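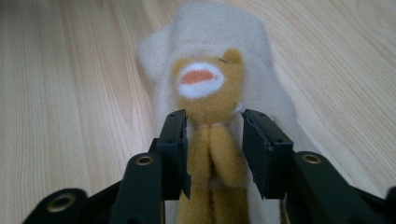

One grandmother in Sutcliffe wrote to say that she had driven past the old Gereck shoe warehouse every week for years and never once imagined she would sit on its floor and listen to a story with her grandson in her lap, and could the Saturday hours please be longer. Her letter reached us in February, along with a good many others, and it had a lot to do with what we are announcing today.

SUTCLIFFE CHILDREN'S LENDING ROOM TO STAY OPEN YEAR-ROUND, WITH LONGER HOURS AND A NEW BEDTIME COLLECTION

Sutcliffe, 2018-03-30 — The Nollinura Children's Lending Room, which opened last fall on the ground floor of the former Gereck building, will become a permanent, year-round service for families in Sutcliffe and the towns nearby. The room was first planned as a winter trial, to be packed up again when the weather turned mild. Families used it so steadily, and wrote to us so kindly and at such length, that we are very happy to be putting the packing boxes away.

For anyone who has not yet come by, the Lending Room works much like a small library, except that the shelves hold toys, puzzles, picture books and dress-up clothes side by side. A family signs up for a free card at the front desk, picks out up to 4 things, and takes them home for as long as three weeks. If a child is not ready to say goodbye to something, the loan can be renewed by phone. There are no late fees. We would much rather have a puzzle back in May than have a family stay away out of worry over what they owe.

Since opening day, 241 families have signed up for cards, and between them they have borrowed 736 items. Picture books lead the list, as we expected they would. Wooden train track comes next, and after that come the soft toys, which surprised those of us who thought that a stuffed animal was the one thing every house already had plenty of. Parents have explained to us that this misses the point. A borrowed rabbit is a guest, they say, and guests are treated very well. More than one has come back with a note telling us where it had been and what it liked to eat.

That is how the new bedtime collection came about. Beginning in April, families will be able to borrow a bedtime bag, a cloth drawstring bag holding a soft toy, a small blanket and two picture books chosen to be read aloud in the evening. The bags are meant for children from babyhood up to the early school years, and each has a tag showing the ages it suits best. Some of the books are old favorites and some are newer, and a shelf of them is printed in both English and Spanish. We have put together bags for a first night in a new bedroom, for a new baby in the house, for a night away from home, and for children who simply do not care to go to sleep, of whom there seem to be quite a few in Sutcliffe.

Everything in the bags can be washed, and everything is washed, each time it comes home. We ask families not to do the laundry themselves, kind as the offer is, because some children have skin that reacts to certain soaps, and we use the same plain, unscented one for every load. If a seam opens or a button works loose, please just tell us at the desk. Our mending table runs on Thursday-style patience and strong thread, and there is never a charge for ordinary wear.

The longer hours also begin in April. The room will be open four mornings and two evenings during the week, and all day on the weekend until suppertime. The evening hours were asked for again and again by parents who work days, and we are sorry it took us a whole winter to manage them. Story time will move to the larger front room, where there is space for strollers to be parked along the wall, and a second story time in the evening will be held for children who would like to come in their pajamas. Grown-ups are welcome to do the same, although so far none have asked.

Getting here will be easier too. The side entrance on the parking lot now has a ramp and a wider door, and the restroom has been fitted with a changing table and a low sink. The front steps are still a little steep, so we suggest the side entrance to anyone with a stroller, a walker or an armful of train track.

The move to year-round service has been made possible by a gift from Stastix, which has its offices across the street and has agreed to cover the rent and heating for the next 2 years. The gift also paid for the ramp and for new shelves at a height that small children can reach. We are deeply grateful — and so, we expect, are the parents who have been lifting them up to the puzzle shelf all winter long.

We are glad to take donations of toys and books in good, clean condition, and we have tried to keep the rules simple. Puzzles should have all their pieces. Soft toys should be free of loose eyes, batteries and strong perfume. Books may be well loved but should still have both covers. We cannot take car seats, cribs or anything with a missing safety label. Donations may be left at the desk whenever the room is open, and we kindly ask that bags not be left on the steps overnight, where the rain gets to them.

An open house will be held during the first weekend of the new hours. There will be stories, juice, coffee, and a table where children can decorate a tag for one of the bedtime bags. Cards can be signed up for on the spot with any piece of mail showing a home address. Families who already have a card need not do a thing, as theirs will carry on as before.

About the Nollinura Children's Lending Room

The Nollinura Children's Lending Room is a free lending service for families with young children, located in the Gereck building in Sutcliffe. It lends toys, puzzles, books and dress-up clothes, and offers story times throughout the year. Cards are open to any family, wherever they happen to live.

Members of the press who would like to visit are welcome at any time during open hours, and are asked to stop at the front desk first so that parents can be told before any photographs are taken.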